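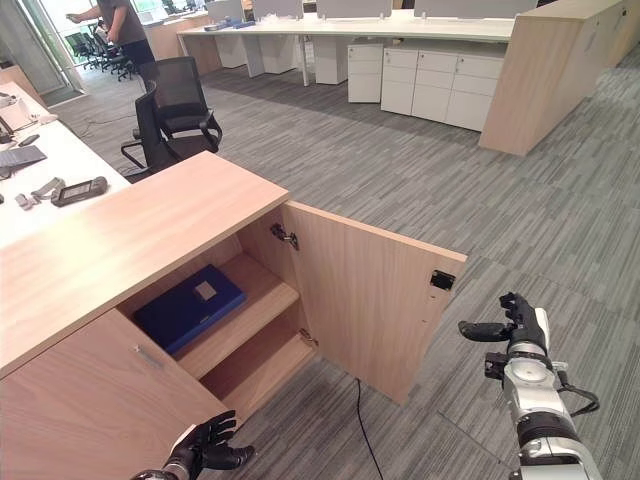

Does cracking your knuckles give you arthritis? Probably not, whatever your aunt told you.

Your knuckles sit in a slippery liquid with gas dissolved in it. Pull the joint and a gas bubble forms. Many scientists think that makes the pop — though they still argue over the details.

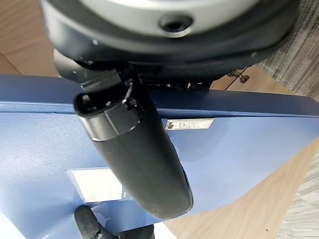 So who says it's bad?

Mostly grown-ups who hate the noise. Ask them how they know. "Everybody knows" isn't proof. 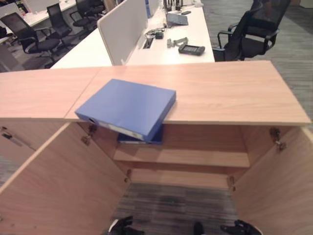
And one uncle with sore hands isn't proof either. Plenty of people with sore hands never cracked a thing. If popping hurts, though, stop and tell an adult.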